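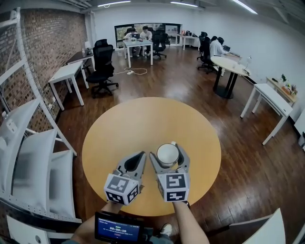
Pusico wireless mouse: notes after a month (thread)

1/ Swapped my old wired mouse for the Pusico at the start of October. I play mostly shooters in the evening and do spreadsheets all day, so it gets used for both.

2/ Shape first. It's low at the back and quite narrow. I have medium hands and use a claw grip, and it suits me. If you rest your whole palm on the mouse you'll want something taller.

3/ Side buttons are good. The front one is a bit stiffer than the back one. Scroll wheel has clear steps but it's loud, and people on voice chat have mentioned it.

4/ Battery: the box says 48 hours with the lights on. I got less than that at the highest polling rate. Lights off, I charge it once a week.

5/ Software is the weak part. It forgot my DPI steps twice after updates. I save the profile to the mouse itself now and leave the program closed.

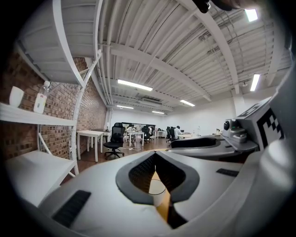
Taken looking up past the shelving.

6/ Someone asked about the Drikier. I had it for a fortnight before this. Better wheel, worse feet. It scratched on a cloth mat from day one and I sent it back.

7/ Mat is a Tuta, the large one. Edges are stitched and haven't frayed. It slides a little on a glossy desk.

8/ Price: I paid 2279 for the Pusico in the shop's sale. It's back up to 3099 now and I wouldn't pay that. Wait for the next sale if you can.

9/ Spare feet are 478 a set, two sets in the packet if you order from Gökçe. Delivery took four days.

10/ Still to test: the cable while charging (it feels stiff) and whether the 2.4 GHz dongle minds being plugged in behind the PC. Will add to this thread when I've tried both.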